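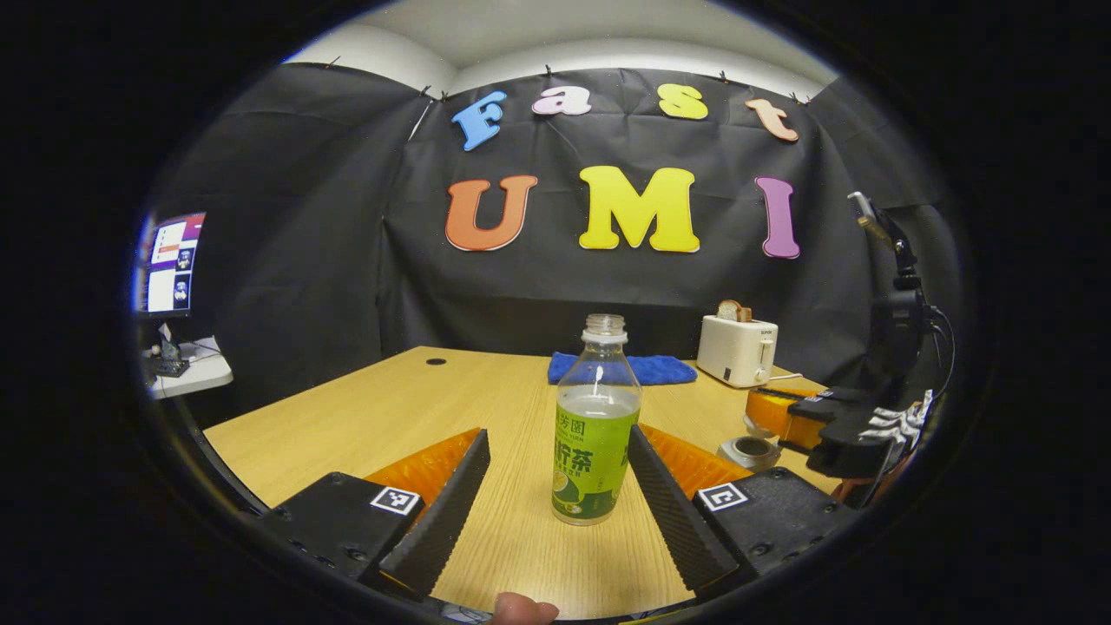 # The Other Lemon Tea

If you grew up in a house like mine, lemon tea meant a hot mug, a slice from the fruit bowl and somebody telling you it would help your throat. I liked it well enough. Then, one sticky afternoon in June, I walked into the Probert Street grocery for rice vinegar and came out with a cold bottle of níngméng chá, and I've been a little obsessed ever since!

Bottled lemon tea has a whole shelf to itself at Probert Street, and the shelf keeps growing. There are dark ones brewed on black tea, the color of maple syrup. There are jasmine ones, oolong ones, ones with salt, ones with honey, and my favorites, the pale green-tea kind that look barely stronger than lemonade. The labels lean hard on yellow and green. Even if you can't read a word of Chinese you can learn to spot the pair of characters 柠茶 in an afternoon: the first is the "níng" of lemon, the second is tea. A round slice of lemon somewhere near the bottom usually settles any doubt.

What surprised me most was how much the tea matters. I had expected sugar and citrus with a vague brown background (I've had plenty of vending machine iced tea, I know how it goes). The good ones have grip. You get the lemon first, bright and a bit sharp, then a grassy bitterness along the sides of the tongue that makes you want another mouthful right away. With fried chicken it's fantastic. With cold noodles and chili oil it may be even better.

## Bruised lemons and a long spoon

The drink has a café cousin, and that's where I went next. Haf Edwards runs the counter at Rokach, a narrow tea shop with six stools and a very loud ice machine. She makes her lemon tea to order by pounding thick slices in the bottom of a tall cup with a wooden pestle, then adding ice, syrup and strong cold green tea, and shaking the whole thing until the outside frosts over.

"It's the peel you're after," she told me, still pounding. "People squeeze the juice and throw the best part in the trash. The oil is in the skin."

She prefers thin-skinned green lemons when she can get them, and limes mixed with ordinary yellow lemons when she can't. The seeds come out before the pestle goes in — crushed seeds turn a cup bitter in a hurry. On a hot weekend Rokach will sell 169 cups before the stools are wiped down for the night, and Haf's right forearm is something to behold.

## Making it at home

You don't need a shop pestle. The end of a rolling pin works beautifully, and so does a sturdy wooden spoon. My kitchen version goes like this:

- Steep four teaspoons of green tea in 800 ml of water, just off the boil, for three minutes. Strain and chill it until properly cold.
- Scrub one lemon and one lime, slice them thick and pick out the seeds.
- Divide the slices between four tall glasses with a pinch of salt in each. Pound until the peel looks battered and the kitchen smells wonderful.
- Add a tablespoon of simple syrup and a big handful of ice to each glass, pour over 200 ml of tea and stir like you mean it.

Taste before you add more syrup. Jasmine tea gives you something softer and more perfumed, and a smoky black tea makes a grown-up drink that I'd happily serve with barbecue. Drink it within the hour, though. The pith keeps giving up its bitterness the longer it sits.

## Back to the bottle

For all that, I still buy the bottles. A bottle on the desk is a different pleasure from a glass you've made with your own two hands, and it holds up remarkably well over an afternoon. I sip mine down to the middle of the label, get distracted, and finish the rest over dinner prep. Very cold is best for the green-tea kind. The black-tea ones can handle being a bit warmer, and a splash of one over crushed ice with mint is lovely.

Labels vary a lot on sweetness, so check the back if you care about sugar. Several makers now do a light version, and I've come around to them after a skeptical start. The lemon comes through louder.

Haf keeps a few bottles in the fridge under the counter at Rokach too, for her own breaks. She won't pound a cup for herself until closing.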